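Pourquoi le plancher ne crie pas quand on lui marche dessus ?

Sous le parquet se cache une couche toute mince — la sous-couche. Personne ne la voit et personne ne lui dit merci.

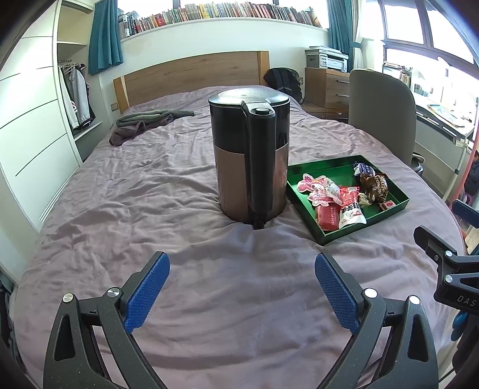
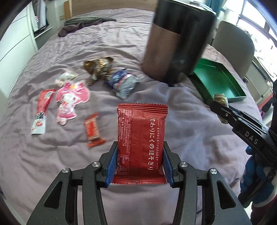
Radley demande si un bon gros tapis ne ferait pas le même travail. Pas tout à fait : le tapis adoucit le pas au-dessus, mais les lames frottent toujours contre le béton en dessous.

La sous-couche peut être en liège, en mousse ou en caoutchouc. Chez Bisholm, la plus fine mesure 2 mm — l'épaisseur d'une pièce de monnaie un peu dodue. Elle avale une partie du bruit et pardonne les petites bosses. Les grosses, non, il ne faut pas rêver.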